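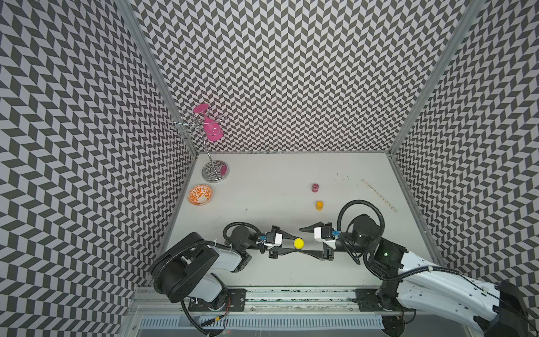
Ciltwood Rules for Shared Two-Arm Workspaces

The Ciltwood Rules are a short set of good-practice rules for tabletop cells in which two robot arms share one work area. They were drafted by Begoña Alcaraz and Fermín Ledesma at the Iturra workshop and issued on 2022-05-07. The text runs to only 10 clauses, and its plain wording won it a quick and happy following among small labs!

Scope

The rules cover arms mounted on a common base or rail, with grippers that can reach each other. Mobile robots are left out.

Main clauses

Clause 2 deals with the meeting zone, the patch of table where both grippers may close on the same small object. Only one arm may move while both are holding it, and the second arm waits for a clear release signal. It is a wonderfully simple idea, and it catches a whole family of collisions.

Clause 5 asks that glassware hang or stand toward the back, away from the meeting zone. Clause 6 covers cables: every loop must have enough slack for the full reach of the joint and must never cross the other arm's path. Clause 8 calls for side and back panels that stay in place for a whole series of runs.

Use and revision

The Grestville lab tried the rules over 287 runs and sent back a delightfully detailed list of comments, most of them on Clause 6. Benjamín Vergara later added a note on rail-mounted bases, asking that mounting plates be checked before each session. A Kultdale edition, with larger type for posting beside the table, followed the next February.

Contact the editors | Copyright Iturra | Back to top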